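March, lab notebook, Trakholm glacier outlines

Back on the Candham tiles this morning with a fresh pot of coffee, and I'm glad I took the time! The 30 m scenes line up nicely with the old outlines now, and of the 133 polygons only 2 still look wrong to me (both on the MacKinnon side, where the debris cover always fools the band ratio, bless it).
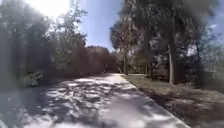

Path with palms, shade across the middle.

After lunch I reran the snow mask with the threshold at 60, which kept more of the thin ice up at Clollham than I'd dared hope. Still need to check the late-summer scene for cloud shadow before anybody uses those areas, please. Old outlines are in the same folder, untouched.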